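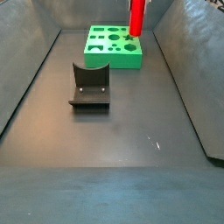 Rukholm wrote that before anyone could help, it would be good to know how old the child is and how long the drive takes, so I've added both now. She is 2, and we have 566 miles to cover to Ciltport in May, with one overnight stop. Last summer she cried through most of a much shorter trip and I'd love some ideas. We don't want to use a screen if we can help it!

Benda
Oh, I feel for you! We did 600 miles with ours at that age and what saved us was leaving at 5 in the morning, still in pajamas, with breakfast at the first rest stop – by then a good chunk of road was behind us. Keep a bag of toys up front with you and hand them back one at a time, and let her run around at every stop, even if it's only 21 minutes on a patch of grass. Bigger toys are for the motel room in the evening, when she'll want to sit on the floor and play.

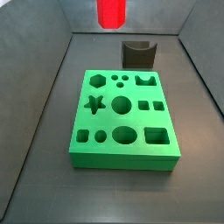
Shape sorter with star, circle and hexagon holes

Kılıçarslan
Snacks. Lots of snacks. Also check the sun shade on her side before you go, ours fell off in the first hour.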